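Dagdag Slots - is the bonus round worth waiting for?

ompar14
Played the Uvinthorpe demo for two hours. 20 free spins sounds great until you see what they pay. I don't buy the "high return" talk.

mbali_m
Disagree. I hit the bonus twice in one evening and came out ahead.

ompar14
One evening proves nothing. Where's the paytable?

yerin_j
Under the menu, second tab. The wild only lands on the middle reels, so most of those spins are dead.

rommelb
Same math as Lerodach with new artwork, if you ask me. I quit that one in June.

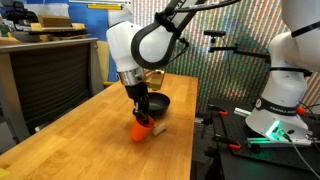 And the jackpot is shared across every Clurus game - good luck with that.

mbali_m
Still more fun than Lerodach.

ompar14
Fun, maybe. I'll stick to the demo.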